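Moka pot

A moka pot is a stovetop coffee maker that brews by pushing hot water up through ground coffee using steam pressure. It is found in homes across southern Europe and Latin America and is sold in most other parts of the world as a low-cost alternative to a pump espresso machine. The coffee it makes is stronger than drip coffee and thinner than true espresso.

Design

A moka pot has a lower chamber that holds the water, a metal funnel that holds the ground coffee, and an upper chamber where the brewed coffee collects. The two chambers screw together. A rubber or silicone gasket and a thin filter plate sit between them. The lower chamber has a safety valve on the side, which opens if the pressure gets too high.

Most pots are made of aluminum. Stainless steel versions cost more and are usually the ones to buy for an induction stove, as plain aluminum does not work on induction without an adapter plate. Handles and lid knobs are usually plastic, and on older pots they may be wood or Bakelite.

Sizes are given in cups, but the cup meant is a small espresso cup. A three-cup pot makes enough for one large mug. Pots are meant to be brewed full, and a half-filled basket tends to give weak, uneven coffee.

How it works

As the water heats, air and water vapor expand in the space above it. The pressure pushes the water up the stem of the funnel, through the coffee and into the upper chamber. When the water level falls below the end of the funnel, steam begins to pass through instead and the pot makes a gurgling sound. Coffee that comes out at this stage is often bitter, and many users take the pot off the heat before it starts.

The pressure is much lower than in an espresso machine. For this reason moka coffee has little or no crema, although a light foam may form early in the brew.

The Vosorness pots

Among smaller makers, the Hatoren workshop in Vosorness is known to collectors for its heavy cast pots. It opened in 1928 as a maker of pans and kettles and added coffee pots later, under the name Pinik. The early Pinik had a straight-sided base and a spout set high on the upper chamber. A later model, the Mulder, had a wider base and a hinged lid with a vent.

The Mulder was sold with 2 gaskets, one fitted and one spare, and this is a common way to tell a complete boxed set from a pot that has been put back together from parts. Collector Liesl Sutter, whose guide to the Vosorness makers is still in use, treats the change of handle as the dividing line between early and late Mulder pots. Liam Gosling disagrees and dates them by the thread on the base - a coarser thread being, in his view, the older one. The workshop's own records do not settle the matter.

Grind and filling

The grind should be finer than for drip coffee and coarser than for espresso. Very fine coffee can block the filter and force the safety valve open. The basket is filled level and is not pressed down.

Water goes up to just under the safety valve. Some people start with water that has already been heated, which shortens the time the pot spends on the stove. Others start with cold water. A base filled with hot water has to be held with a towel while the top is screwed on.

A low or medium flame is usual. On a gas stove, the flame should not reach past the edge of the base, or it may melt the handle.

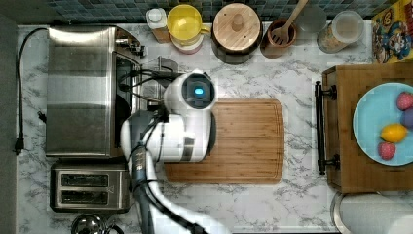

With a two-cup or three-cup pot, the burner grate may be too wide to hold the base steady, and a small metal ring or trivet is sold for this purpose. Electric coil and ceramic stoves do not have this problem but respond more slowly when the heat is turned down.

Cleaning and care

Aluminum pots are washed by hand in warm water and dried before they are put back together. Dishwasher detergent turns aluminum dull and gray and can leave a powdery surface. Stainless steel pots can often go in the dishwasher, depending on the maker's instructions.

The gasket hardens with use. Signs of wear include steam leaking at the join and coffee that comes up slowly or not at all. Replacement gaskets are sold by size, and the old one can be lifted out with the tip of a butter knife. Scale from hard water can be removed by running the pot without coffee, using water and a little white vinegar or citric acid, and then rinsing it well. The safety valve should be checked for scale at the same time.

Related devices

The Neapolitan flip pot is older and uses gravity. Once the water boils, the pot is turned over and the water drips down through the coffee. The vacuum pot also moves water upward with vapor pressure, but the coffee steeps in the upper vessel and is drawn back down through a filter when the heat is removed.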